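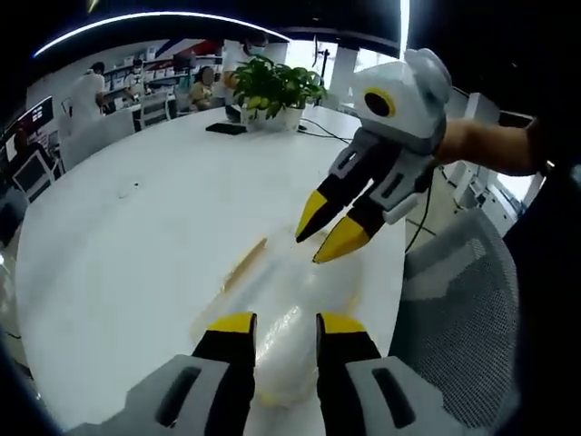
## 4. Setting up a petition drive in Fostel

Last changed 2020-10-14. Covers the Cistside ward drive and any other drive that needs paper sheets plus the online form. If you only have online signatures, skip to 4.3.

Have these ready before you log in:

- final petition wording, as approved by the city clerk
- ward list from the county (the October one, not the primary one)
- your Kallio print login
- a phone that can get text codes

### 4.1 Create the drive

1. Log in to Fostel. Desktop only for this part, the phone version hides half the menus.
2. **Drives > New drive**. Type = Petition. Not "Letter", you can't switch later.
3. Name it ward first, then subject. `Cistside - bail hearing access`, like that. No dates in the name.
4. Paste the wording into **Petition text**. Paste as plain text. Curly quotes come out as boxes on the printed sheets.
5. Set **Required signatures**. For Cistside it's 1,000.
6. Set **Stop warning** to 130. You get an email when there are 130 signatures left to collect.
7. Save. Don't hit Publish yet.

> **Caution:** Once a drive is published the petition text is locked. One wrong word and the clerk can throw out every sheet printed with it. Read it aloud against the approved copy first.

### 4.2 Load the ward list

1. Open the county file in any spreadsheet program. Delete the two header rows at the top, keep the third (column names).
2. Save as CSV.
3. **Drive > Voters > Import**. Pick the file.
4. Match the columns. Last name, first name, street, unit, zip. Leave the rest on "ignore".
5. Click **Test import**. Fostel reads the first 145 rows and shows any it can't make sense of.
6. Fix those in the spreadsheet, save, test again. Then **Import all**.

Note – apartment numbers are the usual problem. If the unit is stuck on the end of the street, Fostel treats two people in one building as a duplicate and drops the second.

Note: import takes a while. Leave the tab open. Closing it doesnt lose anything but you start over.

### 4.3 Turn on the online form

1. **Drive > Online > On**.
2. Tick **Ask for street address**. Off by default, and signatures without one won't count.
3. Tick **Confirm by email**.
4. Copy the short link. Send it to yourself and sign as a test.
5. Delete the test signature under **Signatures > Manage**. Please do this one. It counts toward the total otherwise.

> **Caution:** Online signatures are for showing support at the hearing. The clerk wants ink for the official filing. Keep the two totals seperate, the dashboard adds them together unless you pick **Paper only** at top right.

### 4.4 Print the sheets

1. **Drive > Paper > Make sheets**. Letter size, both sides, petition text on the front of every sheet.
2. Download the PDF and check page one. Text complete, ward name right, circulator box at the bottom.
3. Publish the drive. Sheet numbers get assigned now, so download the PDF **again** – the old one says DRAFT across the back.
4. Upload to Kallio. Black only, no scaling ("fit to page" shrinks the signature lines).
5. Pickup is at the Fimovwood office, side door.

### 4.5 Handing out and taking back

1. Log each sheet number against the circulator under **Paper > Out**.
2. When a sheet comes back, check the circulator box is signed and dated. Blank box, the whole sheet is void.
3. Mark it **In**. Type in the signatures the same evening if you can.
4. File the originals in number order. No staples, no hole punch.

Sheets missing at the end: mark as **Lost**, don't reprint under the same number. Filing with the clerk is in section 5.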